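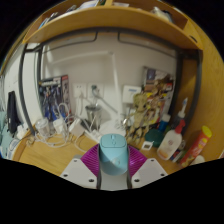
Section 4: Gripping, Carrying and Letting Go

This section covers the hand-held gripper as used by the Pernodberg club for the desk-clearing round. It assumes you have finished Section 3, that the fingers are on the right way up, and that you still have all the screws. If you have one screw left over, go back to Section 3. If you have two left over, go and find Dirk Van Loon before you squeeze anything.

4.1 What you need

The gripper, assembled.
A charged recording unit, paired as in Section 2.
A desk with things on it. Your own will do. The round is judged on ordinary desks, with chargers, cups, glue and whatever figures live there, so please don't tidy up first. People who practise on a bare table do very well until the round starts.
One practice object from the list in 4.2.
The club laptop running Firkular, or your own if you got it to install. (Well done.)

4.2 Choosing a first object

Start with a computer mouse. It has a smooth rounded shell, it fits nicely between the fingers, and every household has one that somebody has stopped using. Unplug it if it has a tail. Take the battery out if it hasn't, or you will spend the session opening windows on the machine you are trying to record with.

Once you can place a mouse ten times in a row without swearing, move on to the following, in this order:

Empty plastic cup
Glue bottle, cap on
Snack can, lid on, contents optional
Small figure with thin arms or legs

Leave the figure until last. Thin limbs slip through the finger holes and then you have a hostage situation.

Caution: Do not practise with full cups, open bottles or anything belonging to Nabila Kamel. She has asked for this to be in the manual and now it is.

4.3 Opening and closing

1. Hold the gripper level with the fingers pointing away from you.
2. Let the fingers open fully. You should feel the stop. If you feel a crunch, that was also the stop, but see 4.7.
3. Squeeze slowly until the fingers meet, then release. Do this a few times with nothing between them.
4. Check in Firkular that the opening bar goes from one end to the other. If it stops short, run Calibrate again.
5. Save the calibration under your own name. There are already 4 files called "test" on the club laptop and one of them is good. We don't know which.

Note: The calibration belongs to the gripper as well as to you. If you swap fingers with another team, do it again.

4.4 Picking up

1. Press Record. Wait for the tone.
2. Count to two in your head. Counting aloud is allowed at home.
3. Bring the gripper in from the front of the desk with the fingers open, at the speed you would use to take a biscuit in company.
4. Stop when the object is between the fingers and well back towards the middle. Holding it by the tips looks elegant and works about as well as you would expect.
5. Squeeze until the object stops moving, then slightly more. The fingers are meant to give. Let them.
6. Lift straight up by a hand's width before you go anywhere else.

Caution: Watch for cables. A lead draped over the back of the desk will happily catch on a finger, and whatever is on the other end comes too. Never pull against a catch. Stop recording, put the object down, free the cable by hand and begin the take again. Never use the gripper to remove plugs from a socket or a power strip, even if it seems like a fine demonstration of force.

4.5 Carrying and putting down

1. Move sideways first, then forwards or back. Diagonals are for people who have passed the November check.
2. Keep your free hand out of it. Abdelghani Filali reviewed the last batch and found a helpful thumb in a surprising number of takes. All of them were thrown away.
3. Lower the object until it touches the desk.
4. Open the fingers slowly. If the object follows one finger, close up and try again; don't shake it off.
5. Back away in a straight line, count to two, and press Stop.

4.6 Naming and uploading

1. Give the take the object name and a number, nothing else. "mouse 2" is a name. "mouse final really final" is a diary entry.
2. Mark it Good, Poor or Dropped. Dropped takes are worth keeping, so mark them honestly.
3. Upload before Wednesday's session. The shared folder holds 4,000 takes. It currently has 339, and Jhosep Llanos made most of those over one long half-term, so there is room for yours.

Note: If the upload bar sits at the same place for a whole cup of tea, cancel it and start again. Watching it doesn't help. We have tested this thoroughly.

4.7 When it goes wrong

The object spins in the grip.
You are holding it off-centre. Put it down and come in again with the middle of the object between the fingers.

One finger closes before the other.
Loosen the finger screws a half turn, close the gripper by hand, tighten again. Recalibrate.

There was a crunch.
Open the gripper and look at the base of each finger. Whitish lines in the plastic mean the part is on its way out. Spares are in the Tratix box on the bottom shelf. Write your name on the sheet when you take one.

Firkular shows no picture.
Check the pairing light, then the cable, then the cable again with a different cable.

Everything works but the take looks terrible.
Ask Doaa Abdelaziz to watch you do one. She will say very little and then move your elbow.

4.8 Putting it away

Leave the fingers open, never clamped on something. Wind the lead loosely. Put the recording unit on charge, and check that the charger is plugged in at the wall end. The gripper goes back in the Amrani case with the handle to the left, and the lid should close without leaning on it.

Continue with Section 5, Two-Object Tasks, when you have twenty takes marked Good.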